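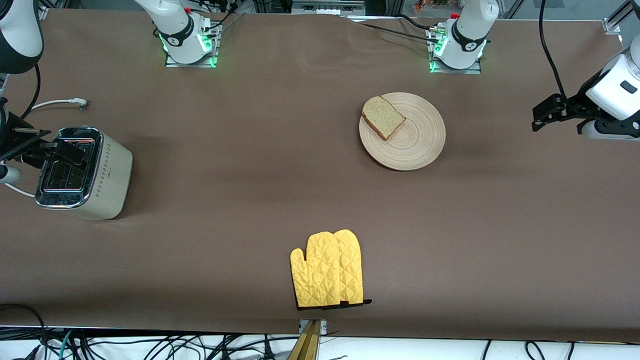
The Case for Leaving the Toaster Out

Most advice on kitchen storage treats the toaster as a problem to be hidden. It goes in a cabinet, behind a roll-up door or inside what the cabinet trade now sells as an appliance garage. The worktop stays clear for photographs, and the household takes the toaster out each morning and puts it back when it has cooled. I think this is bad practice, and the reasons are mostly mechanical.

Start with the cord. A domestic toaster has a short one by design. When the appliance is stored away from its outlet, the cord gets wrapped, unwrapped, pulled through a gap and bent at the same point twice a day. The strain relief where the cord enters the body is a small molded part, made for occasional movement. I replaced a Skorkum two-slot after 3 years of cabinet life. The heating elements were fine. The cord had stiffened and cracked a finger's width from the housing, and the housing was riveted shut, so a repair meant drilling.

Then there are the crumbs. Every toaster sheds them, and the tray at the bottom catches most of what falls while the machine is level. Tilt it to lift it over the lip of a cabinet and the contents of the tray move to wherever the slope takes them. Some end up on the shelf. Some end up against the elements, where they scorch the next time the lever goes down. People who store their toasters tend to complain of a burnt smell and blame the thermostat.

Heat is the third item. A toaster body holds its warmth well after the bread is out, and a closed cabinet has nowhere to send it. The manual for my current machine, a Pruditz, asks for open space above and on all sides during use and for complete cooling before storage. Few people wait. They have a train at 7 and a cabinet door that is supposed to be shut.

The usual objection is space. In my apartment the longest run of counter is 76 inches, and the sink takes a good part of that. I have heard it said that a kitchen this size can't afford a permanent toaster. But the counter has to be clear in front of the outlet anyway at the moment the toaster is used. The area is already committed. Storing the machine frees it for the rest of the day, when most of us are at work and have no use for it.

A better question is where toasting should be done, and my answer is a table. A table can be reached from more than one side. It is usually lower than a counter, so you look down into the slots and can see the bread without leaning over a hot opening. It has no wall cabinets above it, and a wall cabinet directly over a toaster is the worst arrangement in common use. Steam and radiant heat act on the underside of the cabinet every morning, and after a few years the finish lets go. In my last rental the panel above the toaster had yellowed in a neat rectangle.

A table does need an outlet within reach. An extension cord across a walkway is not an acceptable substitute. If the table can't stand against the wall that has the outlet, keep the toaster on the counter and ignore this section.

Table coverings need some thought. A smooth cloth looks good and wipes down easily, but a plain brown cloth and a plastic-coated one can be hard to tell apart at a glance, and they behave differently under a warm appliance. Coated material softens and takes a print from the feet. Any covering can also slide. When the lever is pushed down on a loose cloth, part of the force goes sideways, and a light toaster will walk. I keep mine on a ceramic tile with rubber pads underneath, and the cloth stops short of it. The cloth should never hang near the outlet or be allowed to bunch against the body of the machine.

The plate matters more than people expect. Toast gives off steam when it comes out of the slot, and on a cold glazed plate the steam condenses under the slice and softens it. A woven plate lets it escape. It is also a good place for bread waiting to go in, being light and easy to move with one hand. Its faults are that it holds crumbs in the weave and can't be left near the slots, as dry fiber is fuel. I give mine a knock over the sink after use and a brush with a dry nailbrush on Thursday. Butter goes on elsewhere. Once grease is in a woven plate it stays there and eventually turns.

Oven mitts are harder to defend. Many households keep a pair beside the toaster, and for moving a warm machine they are sensible. For getting bread out they are nearly useless. The thumb of a standard quilted mitt is wider than a slot, and a mitt pushed down toward the elements is a cloth object in the wrong place. A short slice should be raised with the lever, which on most machines travels a little above its rest position. If that fails, unplug the toaster, wait, and use wooden tongs. I would still keep the mitts on the table, in a bright color, for the baking dishes that end up there in the evening. They should lie flat and well clear of the slots.

I have less to say about the toaster itself. Peng makes a wide-slot model that takes thick slices without jamming, and Skumutine sells one with a removable tray that comes out from the front, a feature I would pay 20 dollars extra for. Both are larger than average. If you accept that the machine lives in the open, size matters less, and you can buy for slot width and tray access instead of for cabinet height. Cabinet height is a poor basis for choosing anything that makes breakfast.

A toaster on view has to be wiped, and a polished body shows every fingerprint. Some people dislike the look of it, and a brushed or painted finish hides a good deal. Unplug it between uses – this applies wherever it stands – and empty the tray before it needs emptying. Mine gets done when I take out the trash. The cabinet where the old toaster used to live now holds flour and two baking pans, both of which tolerate the dark perfectly well.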